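Household Textile Care, Unit 4: Folding and Stacking Knit Garments
Course handout, October 4, 2026
Reading time: 12 min

4.1 Scope

This unit covers the folding of knit tops at the end of the laundry cycle: T-shirts, long-sleeved jersey tops and light sweatshirts. Woven shirts with a collar and button placket are covered in Unit 5. Sorting and drying were covered in Units 2 and 3 and are assumed here.

The unit uses three storage types as reference cases. Vavberg is the shallow drawer, Disell the open shelf, and Kullar the deep chest drawer. Fold widths for each are given in 4.6. Students using their own furniture should measure the interior width before starting the exercise and write it at the top of the record sheet.

4.2 Terms

Body panel: the front or back of the garment between the side seams.
Shoulder point: the place where the shoulder seam meets the sleeve seam.
Hem: the finished lower edge of the body.
Grain: the direction of the vertical columns of stitches. On most tops it runs parallel to the center front.
Fold line: a crease made on purpose.
Set crease: a crease that remains after the garment is opened and shaken once.

4.3 Work surface

A bed is an acceptable surface for all exercises in this unit. It is large enough to spread a full garment, and a fitted sheet gives enough friction to keep jersey from sliding while the second side is folded. Pull the sheet tight first. Wrinkles in the sheet transfer to the lower panel of the garment when it is pressed by hand.

A table is harder and gives a sharper fold line, but a smooth tabletop lets light jersey drift. If a table is used, lay a flat cotton cloth over it.

Contrast between surface and garment helps. A dark top on a pale sheet shows its outline clearly, and an uneven hem can be corrected before the first fold. Black on navy bedding is the combination most often returned for refolding.

4.4 Opening the garment

A top taken from the basket is usually gathered along one side and partly turned on itself. It has to be opened before it is laid down. Spreading it by pushing the cloth outward on the sheet stretches the knit unevenly and leaves diagonal drag lines across the body.

The correct order is as follows. Find one upper point and hold it. Run along the upper edge to the second point and hold that. Raise both until the lower part clears the surface or only brushes it. Draw the two points apart until the upper edge shows a shallow sag. Do not pull it straight. A fully tensioned edge widens the neck opening and the garment will not lie flat at the shoulders.

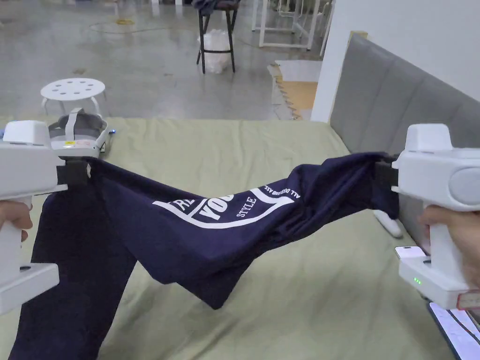
Why should the upper edge be left slightly slack when the garment is lowered?
Slack lets the body panel settle along its own grain. If the edge is under tension at the moment of contact, the knit recovers after release and pulls the shoulders inward, which leaves a ripple below the neckline.

One side often stays gathered after both points are held. In the picture the left part of the navy garment hangs as a broad panel, while the right part is twisted into a thick bundle of creases below the grip. Lowering it in this state would carry the twist into the fold. Keep the flat side where it is, release the gathered side, untwist downward from the upper edge, and take hold again. Shaking is a second choice. It clears light twists but does little for a bundle that starts at the gripping point.

4.5 Printed garments

Prints are stiffer than the knit around them and do not recover in the same way. Large lettering, such as the white "YOU" and "STYLE" on the garment above, acts as a panel of its own. Three rules apply.

a) Locate the whole print before folding. If the upper edge has turned over and covers part of it, turn the edge back.
b) Place vertical fold lines outside the print where the storage width allows. Where it does not, fold through plain cloth between letters.
c) Do not press a fold line by hand when print lies against print. Lay a sheet of plain paper between the faces if the stack will be stored through a warm season.

4.6 Fold widths

Vavberg (shallow drawer): 17 cm, garments filed upright
Disell (open shelf): 24 cm, garments stacked flat
Kullar (deep drawer): 24 cm, garments stacked flat, no more than 12 to a stack

For upright filing, the final fold must stand unsupported for a moment when placed on its edge. A fold that falls open is too loose or has been divided too few times.

4.7 Exercise

Fold 40 tops, in any mix of plain and printed. For each, record the surface, storage type, number of set creases after opening, and whether the print was crossed by a fold line. Mark each result Ok or Refold. A result is Ok when the width is within 1 cm of the table, the hem edges align, and the neckline lies flat.

Refolded garments are entered again on a new line. Do not overwrite the first entry. The pooled class record is used in Unit 6 and should reach 1,000 lines by then.

Bring the record sheet and one printed top to the next session.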